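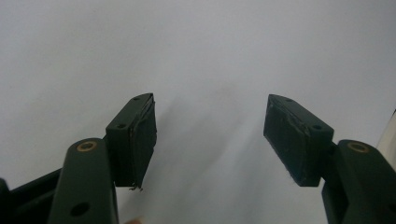
Junio, por la tarde. Sigo con lo de la apertura de la pinza de mano, que me tiene frito desde que empezamos a entrenar con las demostraciones del proyecto Clelten. El problema, para quien lea esto sin haber estado en la última charla: la política aprende a acercarse bien al objeto y luego cierra a destiempo, casi siempre antes de la cuenta. Mi sospecha es que la culpa la tiene la etiqueta de apertura, que sacamos de la propia imagen siguiendo las dos puntas biseladas, y que con fondo blanco y dedos verde oscuro debería ser lo más fácil del mundo. Pues no del todo. Entre las dos yemas cae una sombra gris en diagonal y el segmentador a ratos se la come como si fuera parte del dedo. Además la almohadilla izquierda tiene los bordes levantados y unos hilos colgando en la esquina de abajo, y ahí el contorno me baila de un fotograma al siguiente. ¡Maldito deshilachado!

Lo que he probado hoy. Primero, lo de siempre: umbral de color, máscara por dedo, distancia entre los bordes interiores de las máscaras. Con la pinza abierta y quieta la medida tendría que ser una línea plana y me sale una sierra. No es una sierra enorme, pero la política se entrena con la diferencia entre un paso y el siguiente (decisión mía de hace meses, ya sé, ya sé) y esa diferencia en reposo es puro ruido. El modelo aprende que mientras se acerca la pinza anda siempre cerrándose un poquito. Y claro, luego cierra.

Segundo intento, y este me gusta bastante más: pasar de los bordes y seguir puntos fijos. Los casquillos de latón de los dos brazos son un regalo, porque son redondos, brillan y no hay nada más dorado por ahí. Ajusto una elipse a cada uno, saco los centros y con eso más la geometría del mecanismo recupero la apertura. Lo de la geometría me llevó un buen rato, porque el casquillo es el pivote y la punta va por delante, así que la relación entre una distancia y otra no es lineal. He hecho una tabla: abrir la pinza en 14 posiciones con el calibre puesto entre las almohadillas, apuntar, interpolar. Cutre pero funciona. Repetí la tabla 2 veces y las curvas se montan una encima de otra salvo al final del recorrido, con la pinza casi cerrada, donde creo que lo que mido es lo que cede el material blando de las almohadillas y no el mecanismo.

Ojo con una cosa que me costó media hora entender: los brillos. Si la luz entra muy de lado el aro de latón se parte en dos arcos y el ajuste se va de paseo. Con luz suave no pasa. He metido un filtro tonto que descarta la elipse si el eje mayor cambia demasiado respecto al fotograma anterior y en ese caso tira de los agujeros de tornillo de la cara superior del bloque, que son peores de seguir, pero ahí están.

Resultados, provisionales y con todas las pinzas del mundo (perdón). Reentrené con las etiquetas nuevas, misma red, mismas demostraciones, misma semilla, en el puesto Plallo. La tarea es la de coger la pieza y dejarla en la bandeja. Con las etiquetas viejas tenía 7 cierres prematuros en la tanda de prueba y con las nuevas me quedan 2. La tanda es pequeña y no me atrevo a ponerlo en una diapositiva todavía, pero la curva de apertura en la aproximación se ve plana por primera vez, y eso sí que no depende del tamaño de la tanda.

De los 2 que quedan, uno es raro: la pinza baja bien, se para encima y cierra en el aire. He mirado la predicción y la apertura está bien estimada; lo que está mal es la altura. O sea que ese es otro problema y va a otra página del cuaderno.

Dudas sueltas. No sé si la tabla vale para las otras pinzas del lote de Tavares o hay que medir cada una. Me temo lo segundo, las holguras del plástico no van a ser iguales. Tampoco sé qué hacer con las demostraciones antiguas, las del montaje Wukberg: llevo más de una tarde dándole vueltas a si reetiquetarlas todas o solo las que entran en entrenamiento.

Pendiente:
Cambiar la almohadilla izquierda, o por lo menos recortar los hilos. Repetir la tabla después.
Probar la etiqueta absoluta en lugar de la diferencia.
Subir el script de las elipses a la carpeta común, que ahora mismo solo está en mi portátil y se llama prueba_final_buena_v3.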